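Subject: Re: [imrie-list] Sourdough on a cold bench
From: Renata Orellana
To: the Imrie bread list

Hi all,

Sorry for the slow reply, it's been one of those weeks and the dog ate half my notes (the June ones, so no great loss).

On Sunday the Drutia crowd wrote:

> We've been following the Imrie loaf recipe to the letter and it
> comes out like a house brick. Kitchen is freezing first thing in
> the morning. Should we be using more starter, or is it the flour?
> Also does anyone still bother with a banneton?

I'd leave the flour alone for now! My money's on the cold kitchen. Mine is a fridge all winter (old weatherboard place, gaps you could post a letter through) and I had the same bricks until I stopped watching the clock and started watching the dough. The recipe says 4 hours on the bench, but whoever wrote that lives somewhere with heating. I've had it take all day and then some. If it hasn't puffed up and gone a bit wobbly, leave it be and go and hang the washing out.

If you do want to bump up the starter, go gently. I feed mine the night before and park it on top of the hot water system with a tea towel over it, and by breakfast it's nearly climbing out of the jar. Then I use 30 grams more than the recipe says and that's plenty. Any more and mine gets sour enough to strip paint, though my sister likes it that way and takes the ends home for toast.

As for bannetons, yes, I've got 2 and I love them, but a colander lined with a floured cloth does the same job. Rice flour on the cloth, please, not ordinary flour, or you'll be scraping it off with a butter knife and saying things the neighbours can hear. I learned that one at Zollport, in front of people.
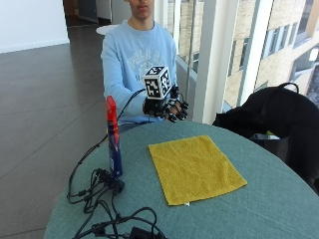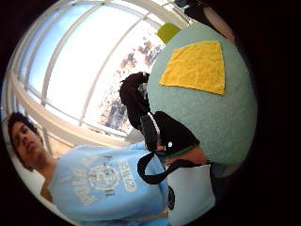 Oh, and the water! I meant to say this up top. Take the chill off it before you mix, just so it feels like nothing much on your wrist. I start with 300 mls and hold a splash back until I see how thirsty the flour is, and wholemeal will nearly always want the lot.

If it's still a brick after all that, send me the timings and I'll have a think. Bricks make decent breadcrumbs in the meantime, and the chooks won't complain either.

Cheers,
Renata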